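3.2 Restocking task and segmentation

The restocking recordings were made in a small shop with toiletry shelves, using a head-mounted camera and no markers on the hands. The wearer worked at her own pace and was given no script beyond the goods to be handled. We split each recording into short clips by hand, placing a boundary wherever either hand gained or lost contact with an item. Lesia Hnatiuk and Orysia Hrynyshyn labelled the clips separately and then settled their differences on a shared copy. Clips with both hands in contact with goods were given one of two labels: split, where each hand holds its own item, and joint, where both hands act on the same item or stack. Figure 2a is a split clip — one toothpaste carton in each hand over the open box, with a third lying in it.

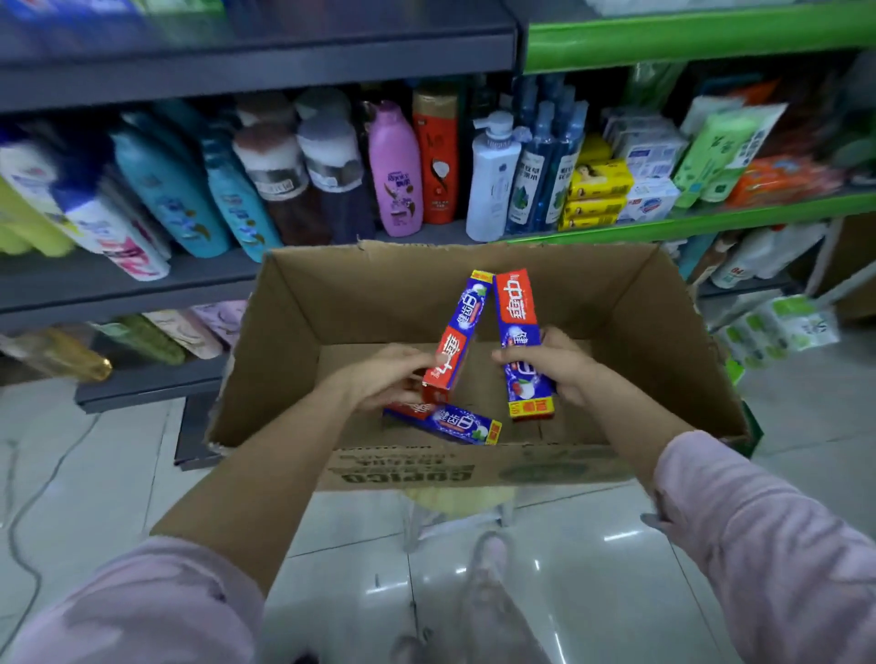 3.3 Joint contact and hand pose

Joint clips were harder for the pose estimator. When the hands close on a small stack, the fingers overlap the packaging and often come close to one another, so the outline of a box gives little help in placing the fingertips. In Figure 2b the left hand lies palm down over three stacked boxes while the right grips the other side.

Figure 2. Hand contact in the restocking task: (a) split, (b) joint.

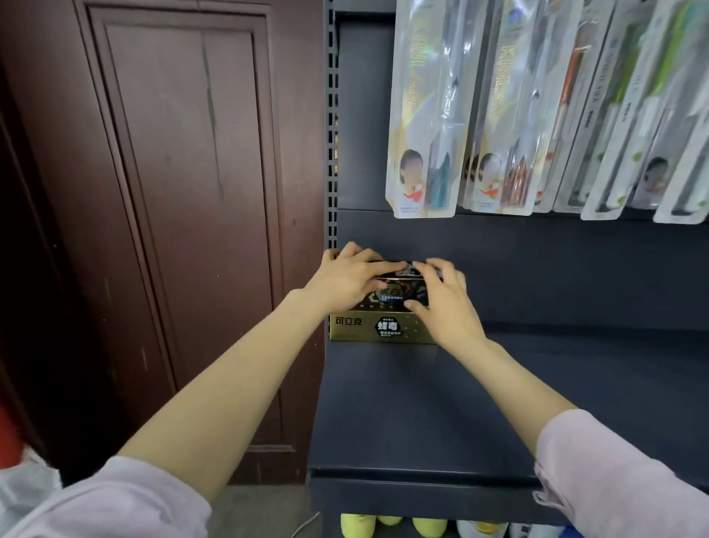

For the test set we held back 40 clips, 17 of them joint, and ran the Moroz estimator with and without the contact label as an extra input. Adding the label removed left–right swaps in all but 4 of the joint clips. It made no clear difference to the split clips, where the hands are mostly well apart — we return to this in Section 5.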